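Looking After a Small Pick-and-Place Arm on the Workbench
Workshop Tips, 2025-04-01

I've been meaning to write up my little routine since January, when I spent a whole evening chasing a fault on the Elter cell that came down to a bit of grit in a finger joint. So put the kettle on, and I'll tell you how I go about it now!

Start with the power off and the arm parked somewhere you can reach it comfortably. Wipe the fingers with a soft, dry cloth, tips first, and then work back toward the wrist (an old cotton T-shirt does nicely, and it's a good deal cheaper than the Wemico wipes I used to buy). Open and close the fingers slowly once the power is back on and just listen for a while. A dry joint has a scratchy little sound that you'll come to know very well.

Next, check where the gripper meets the work, at the lowest speed you have.
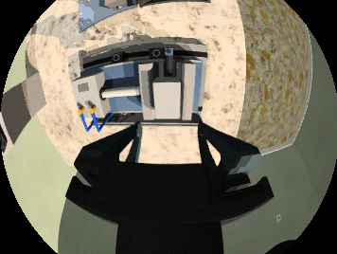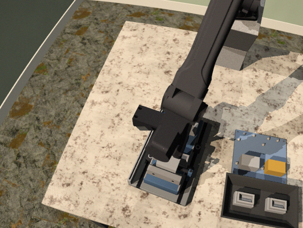 Go over the wrist bolts after that, in a crisscross order, the way you'd do the wheel on a car. I mark each one with a dab of nail polish so a loose one shows up at a glance. If you have tubing anywhere within reach of the arm, run your fingers along it and feel for flat spots, and leave a bit of slack at the bends.

Parts bins and trays like to wander. I put 2 strips of that rubbery drawer liner under mine, and I check the taught positions again whenever anything on the table has been nudged, even by a hair.

Grease is where most of us overdo it, me included. A dot of Minja the size of a grain of rice will do for a joint. Then I jot the cycle count in the notebook. Mine said 1,049 last time.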